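Marble-pattern benchtop: fix the scratches or replace the lot?
Kitchens and Benchtops - asked by Evdokia Katsaros, 2nd November

We bought a unit in April and the kitchen came with a pale benchtop in a marble pattern. I don't know if it's real stone or a printed surface. It has gone dull near the sink and there are fine scratches where the last people must have cut straight onto it. One firm, Kasermont, quoted $1,725 to replace it with something similar. A bloke from Bidgate said he could polish it for $219, but he hadn't seen it in person and I'm wary of paying for a polish that does nothing. 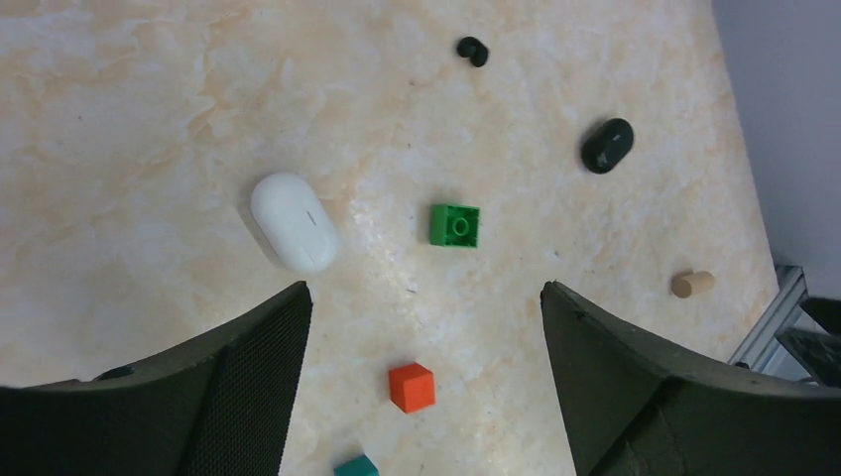
Budget is the main thing, as we still have flooring to do. The colour doesn't bother me, and I don't mind the peach and tan veins running through the cream. What I want to know is whether the faint scratches can come out, and how I find out what the material is before I spend anything. I've been wiping it with spray cleaner from the supermarket, nothing special.

Fouad Abdel Rahman
Work out what it is first. Look at an edge or the cutout under the sink. If it's laminate you'll see a thin skin over board. Real stone has colour going all the way through, and the veins carry on down the edge.

If it's laminate, don't let anyone polish it. There is nothing to grind back and you will go through the print. If it's marble, a stone polisher can hone out light marks, and $219 would be cheap for that, so ask what's included.

I did a stone top at my mum's place in two stages, scratches first and then sealer. The sealing took 20 minutes and then we left it overnight - don't rush that bit.
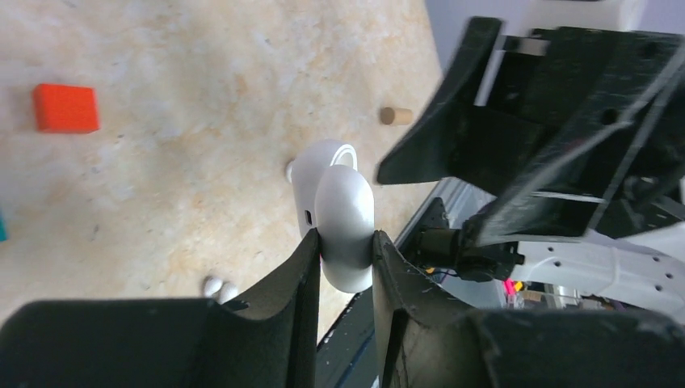 Can you use vinegar on it in the meantime?
Keep vinegar and lemon well away until you know what you've got, as acid etches marble. Warm water with a drop of dish soap and a soft cloth is enough.

Skarphéðinn Norðdahl
Just replace it. We had the same colour and got sick of it after a year.

Selamawit Zeleke
I'd hold off on replacing. A second quote costs you nothing, and $1,725 may not include taking out the old top or reconnecting the sink. Ours was roughly $100 extra for the plumber alone. Ask for that in writing.

For dullness near the sink, try cleaning off soap film before you decide it's worn. Do one small patch in a back corner, dry it properly and look at it in daylight. 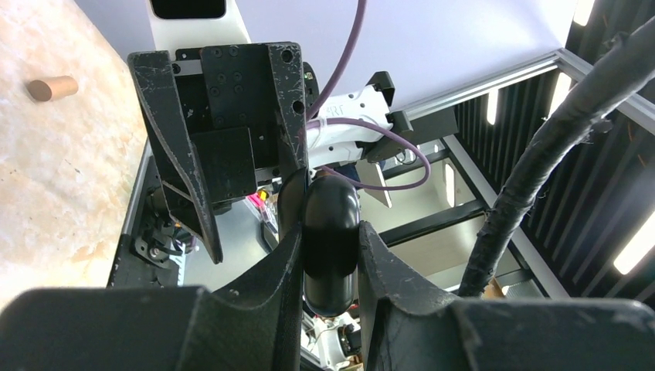

Related in Kitchens and Benchtops
Resealing around an undermount sink
Chopping boards that don't slide
Matching a splashback to a cream benchtop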